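Praneck drops appeal in hinge patent case against Temo

Praneck has withdrawn its appeal against the partial revocation of a patent covering a self-closing hinge, bringing one part of its dispute with rival fittings maker Temo to an end. The withdrawal was filed in June, shortly before written submissions were due. The infringement claim remains open, but only on the narrower set of claims that survived at first instance.

The patent protects a hinge for cabinet doors in which a spring and a fluid damper share a single housing. As granted, it contained 11 claims. Claim 1 covered the combined housing in general terms. Claims 2 to 5 dealt with the position of the damper relative to the pivot, and the remaining claims with the spring seat and the method of assembly.

Temo challenged the whole patent after Praneck sued over two of its product lines. It argued that the combined housing had been disclosed in an older application, known in the proceedings as Arthur after the first name of its inventor. The Arthur application was never granted, but it was published before the priority date of the Praneck patent and therefore counted as prior art.

The court agreed with Temo on claims 1 to 5. It found that the drawings in Arthur showed a spring and a damper in the same housing, and that a skilled reader would have understood from the text that both parts acted on one pivot. The claims on the spring seat were upheld. The court held that Arthur was silent on how the spring was to be kept in place under load, and it was not persuaded that the answer would have been obvious.

Praneck had at first sought to restore claim 1 in an amended form. The amendment would have limited the housing to a one-piece moulding. In its defence to the appeal, Temo objected that the application as filed described the housing only as "closed" and gave no basis for a one-piece part. Added matter of this kind is a ground for refusing an amendment, whatever the merits of the invention itself.

Kwabena Osei, acting for Praneck, confirmed the withdrawal but declined to discuss the reasons for it. Under the costs order made when the appeal was closed, Praneck bears the court fees for the appeal and Temo's costs up to the date of withdrawal. The amount has not been agreed and may have to be assessed.
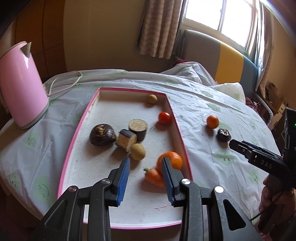 According to Elikem Bawa, the decision to stop at this stage should be read as a matter of cost and timing, and says little about how Praneck views the infringement case. An amended claim 1 would have been open to attack on added matter, clarity and inventive step at once, Bawa said, while the spring seat claims are now final as between the parties and can be enforced without waiting for a second ruling.

For Temo, the position is mixed. One of the two product lines named in the original claim, a hinge for light doors, uses a clip in place of the spring seat and appears to fall outside the surviving claims. Praneck has already told the court that it will no longer pursue that line. The other, sold for heavier doors, has a seat formed in the wall of the housing. Whether this is a "recess" within the meaning of claim 6 will be the main question at the infringement hearing.

The parties differ on how that word should be read. Praneck says a recess is any hollow that stops the end of the spring from moving sideways. Temo says the description consistently shows a hollow cut below the level of the surrounding surface, and that its own product has a raised ring on a flat wall. The court made no finding on the point in the validity proceedings, although it noted that the purpose of the feature was to hold the spring during repeated opening and closing.

Temo has also pleaded a right of prior use. It relies on a batch of 400 hinges made at its Lemidton plant before the priority date and delivered to a furniture maker for testing. To succeed, it must show that the hinges had the feature now in dispute, and that it had made serious preparations to put them on the market. Praneck accepts that a batch was delivered. It does not accept that the hinges in it had the same spring seat as the current product, and has asked for the tooling records to be disclosed.

Disclosure is likely to be contested. Temo has offered drawings and delivery notes, but says the tooling records contain details of unrelated products. Bernice Amoah, for Temo, said the company would propose a confidentiality club limited to outside lawyers and one technical expert on each side. Praneck has asked for at least one of its own employees to be admitted as well.

The judge has directed the parties to exchange proposals in writing. If they cannot agree, the point will be decided without a hearing. Expert evidence on the meaning of "recess" is limited to one report per side, and no experiments may be relied on without further permission.

Damages will be dealt with separately if Praneck succeeds. Its pleaded case is for lost profits on the heavier hinge, with a reasonable royalty in the alternative. Removal of the lighter hinge from the claim will reduce the sum at stake, though neither side has put a figure on the reduction.

A related application by Praneck, divided out of the same parent filing, is still under examination. It is directed at the assembly method and contains no claim to the housing alone. Temo has filed observations as a third party, again citing Arthur, and the examiner has asked Praneck to respond.

Representatives

For Praneck: Kwabena Osei, Vy Doãn (technical)
For Temo: Bernice Amoah, Mudassar Dhanial (technical)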